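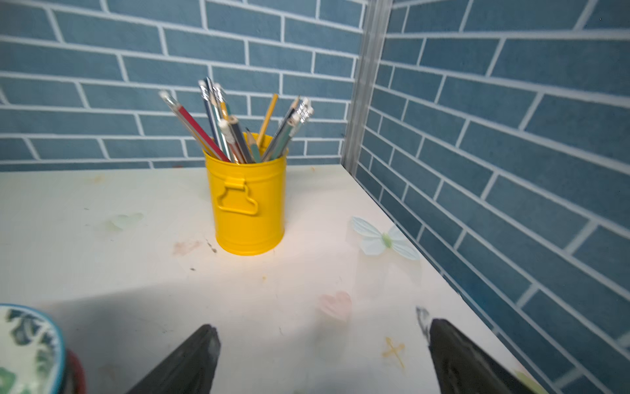
Pencils in a yellow metal cup.

Who Gets Paid When a Celebrity Feud Goes Live
By the Pargate culture desk
November 17, 2019

A public falling-out between two entertainers used to pass through an editor before it reached an audience. The live stream removed that step. A performer opens an app, speaks to followers for the length of a cab ride, and the recording is clipped and reposted within minutes. The clips now make up a large share of what entertainment sites publish, and the money they produce is divided in ways that few viewers see.

Jandville, a mid-sized celebrity news site, tracked one such dispute in September. It began with a deleted post, moved to a live session, and ended in a joint statement. The session ran for 66 minutes. From it, other accounts cut 2803 separate clips, most of them under a minute long. The two performers had posted none of these themselves.

Three groups can earn from a clip of this kind. The platform sells advertising against it. The account that reposts it gains followers, which it later rents out for sponsored posts. The performer may receive virtual gifts during the live session, less the platform's cut, but usually receives nothing from the copies.

Fidon, a talent management firm, began adding a live-session clause to its contracts for this reason. Under the clause, a client must tell the firm before discussing a private dispute on a stream, and the firm has the right to file takedown requests for copies. Requests are sorted by reach. Clips from small fan pages are left alone, and clips carrying another company's logo are challenged first. The average request takes 7 days to clear, by which time most of the viewing has already taken place.

The clause has limits. It covers the recording but cannot cover the claims made in it. Once a performer names a former partner on a stream, that person may reply, and the reply belongs to someone else. Quotations in written coverage are also outside its reach.

Sponsors have adjusted as well. Greco, a cosmetics label, pauses scheduled posts with a performer for almost 40 hours after a dispute becomes public. The posts are then released, moved to a later date or dropped under a morals provision. Dropped posts are rare. Pauses are common, and some agencies now price them into the fee at signing.

Entertainment sites face a separate question of sourcing. A live session is a primary record, but a clip of it is an edited one. Jandville requires its writers to watch the full recording before quoting from any part, and to mark translated remarks as translations. Where the full session has been deleted, the site reports that it has seen only an excerpt. The rule slows publication by an hour or two, and the site's traffic on dispute stories fell slightly in the first month it was applied.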